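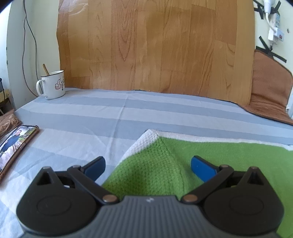
Grün mit weißer Kante, auf dem gestreiften Tischtuch.

Ich habe ein Stricktuch, das ich nicht wasche, obwohl ich ständig damit abwasche. Moment, falsch angefangen. Ich habe ein Stricktuch, das ich dauernd wasche, und ein zweites, das ich schone, und das zweite liegt seit November auf meinem Esstisch herum und macht dort nichts außer gut auszusehen. Knallgrün, mit einem weißen gestrickten Rand. Wer bei mir Kaffee trinkt, nimmt es irgendwann in die Hand, dreht es um, zupft an der Ecke und fragt: »Hast du das selbst gemacht?« Und ich sage dann ja, ein bisschen zu schnell.

Dabei bin ich zum Stricken gekommen wie andere Leute zu einem Hund: Jemand ist in Urlaub gefahren und hat ihn dagelassen. In meinem Fall war das Lieselotte Tiedemann von gegenüber, und dagelassen hat sie einen Korb mit Baumwollresten, zwei Paar Nadeln und einen Zettel, auf dem stand: »Falls dir langweilig wird.« Mir war nicht langweilig. Ich hatte die Steuer auf dem Tisch. Nach dem dritten Abend Steuer habe ich dann Maschen angeschlagen.

Der erste Lappen war ein Trapez. Ich weiß bis heute nicht, wie ich das hinbekommen habe, ich habe doch gezählt! (Ich habe nicht gezählt.) Lieselotte hat ihn nach ihrer Rückkehr gegen das Küchenfenster gehalten, eine Weile geschaut und gesagt, an der linken Seite würde ich offenbar jedes Mal eine Masche geschenkt bekommen. Das Trapez hat dann das Bad geputzt, zwei Jahre lang, und zwar sehr anständig.

Vielleicht muss man kurz sagen, warum jemand überhaupt einen Lappen strickt, wenn es im Drogeriemarkt fünf im Pack gibt. Ich habe keine gute Antwort. Es geht schnell, das ist das eine. Ein Pullover verlangt, dass man im Februar noch weiß, was man im September gewollt hat, und dass man bis dahin nicht zugenommen hat. Ein Tuch ist an einem langen Fernsehabend zur Hälfte fertig. Und wenn es schiefgeht, geht es eben schief und kommt unter die Spüle. Ich habe in meinem Leben einen einzigen Pullover gestrickt, der liegt oben im Schrank, und wir sprechen nicht miteinander.

Das Grün habe ich aus Drusgate. Das ist ein Wollladen in Zarnotbridge, in den ich eigentlich nur wollte, um aus dem Regen zu kommen, und in dem ich dann zwei Stunden geblieben bin. Krishnamoorthy Kartha, dem der Laden gehört, sortiert seine Baumwolle nicht nach Stärke und nicht nach Hersteller. Er sortiert sie nach Farbe, einmal um den ganzen Raum herum, sodass man links neben der Tür bei Weiß anfängt und rechts neben der Tür bei Schwarz ankommt. Fachlich sei das ein Unsinn, hat er mir erklärt, die Leute müssten ja für jedes Knäuel erst die Banderole lesen. Aber sie blieben länger. Ich bin der Beweis.

Beim Grün bin ich hängen geblieben. Ich trage kein Grün, ich habe kein grünes Kissen und keine grüne Tasse, und genau deshalb stand ich wohl davor wie vor einer Konditorei. Herr Kartha hat mir zwei Knäuel hingelegt und eins in Weiß dazu. »Für die Kante«, hat er gesagt, als wäre das längst besprochen. Die Sorte heißt Kevmont, ist ziemlich fest gezwirnt und quietscht am Anfang ein wenig auf den Nadeln. Man gewöhnt sich dran.

Jetzt zum Muster, falls jemand nachstricken will. Es gibt eigentlich keins. Der größere Teil ist glatt, mit feinen Reihen, auf denen das Auge spazieren gehen kann. An der Ecke wird es gröber und knubbelig, da stoßen Weiß und Grün aufeinander und vermischen sich in kleinen Buckeln. Lieselotte nennt das Noppen, ich nenne es Geröll. Glatt für den Tisch, Geröll für die Pfanne, so war der Plan. In die Nähe einer Pfanne ist das Tuch dann allerdings nie gekommen.

Schuld ist die Kante. Bis dahin hatte ich meine Tücher einfach abgekettet, Faden vernäht, fertig, und sie haben sich an den Rändern eingerollt wie altes Laub. Mit dem weißen Rand sah das Ding plötzlich aus, als hätte es jemand gewollt. Ich habe es auf den Tisch gelegt, nur um zu schauen, auf die Decke mit den breiten Streifen in Graublau und Weißlich, die ich für die kühle Jahreszeit habe, und das Grün hat dermaßen geleuchtet, dass ich den Rest des Abends nichts Vernünftiges mehr getan habe.

Die Tischdecke ist übrigens ein Kapitel für sich. Ich habe sie in einem Restpostenladen namens Noguchi gefunden, ganz unten in einer Wühlkiste, und sie war mir zu Hause sofort zu blass. Jahrelang lag sie im Schrank. Breite Streifen können ja sehr nach Strandkorb aussehen, und ich wohne weit weg vom Meer. Mit etwas Kräftigem darauf ist sie aber großartig! Eine Schale Zitronen geht, rote Servietten gehen auch, aber nichts geht so gut wie dieses Grün. Die Decke brauchte anscheinend nur jemanden, der lauter ist als sie.

Ein paar Sachen, die ich inzwischen gelernt habe, alle auf die umständliche Art. Baumwolle gibt nicht nach, also locker anschlagen, lockerer als man denkt, sonst zieht sich die erste Reihe zusammen und man bekommt wieder etwas in Richtung Trapez. Beim Farbwechsel die Fäden einmal umeinanderlegen — wer das vergisst, hat Löcher, und durch die Löcher guckt der Tisch. Weiß immer erst allein waschen und das Grün auch. Und die Ecken zum Trocknen flach ziehen. Ich tue das nie, deshalb stehen meine gern ein bisschen hoch, zu einer Spitze, wie bei einer Serviette im Ausflugslokal. Ich mag das inzwischen.

Lieselotte mag es nicht. Sie streicht die Ecke glatt, jedes Mal, wenn sie sich setzt, redet dabei von etwas ganz anderem, und sobald sie die Hand wegnimmt, geht die Ecke wieder hoch. Neulich hat sie eine Zuckerdose daraufgestellt. Ich habe gewartet, bis sie im Flur ihre Schuhe angezogen hat, und die Dose wieder weggenommen.

Im Korb liegt jetzt das nächste Tuch, angefangen, in einem Rostrot, das bei Herrn Kartha ziemlich genau gegenüber vom Grün hing. Weiße Kante wieder? Lieselotte sagt, unbedingt, sonst passen sie ja nicht zusammen. Ich hatte an Grün gedacht, vom zweiten Knäuel ist noch ordentlich etwas übrig. Das wird vermutlich furchtbar aussehen, und dann kommt es eben unter die Spüle, wo das Trapez eine Nachfolge gut gebrauchen kann.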